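How I fold a zip-up jacket on the bed (without a table)

I used to fold everything at the kitchen table, and then we moved into the flat on Pridano Street and the table got swallowed by Baltasar's model trains. So now I fold on the bed, and I've come to like it. The mattress holds a jacket still better than a slippery benchtop does.

Jackets are the ones people ask me about, so let's do one of those. Lay it face-up with the collar pointing away from you and the sleeves straight out to the sides. Give the hem a tug and smooth the front with the flat of your hand. Don't iron it with your fists like my brother does!

Now the zip. I run it up most of the way and leave the last bit open at the top so the collar can sit how it wants. If you fold with the zip wide open the two fronts wander off in different directions and you'll end up starting again.

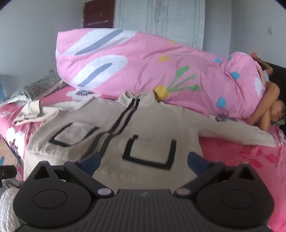
Next, bring the left sleeve across the chest, then fold it back down along the side so the cuff points at the hem. Same with the right. You want a long rectangle, a bit narrower than the shoulders — mine comes out at 43 cm, which fits the wardrobe shelf with a smidge to spare.

Fold the bottom third up, then flip the top over it, collar and all. Thick jackets only get one fold, in half, or they spring open like a cheap umbrella.

For a suitcase I roll from the hem instead, nice and firm, and tuck the rolls in along the sides. I got 11 pieces into my carry-on that way last July, colour sorted and everything (okay, two of them were socks).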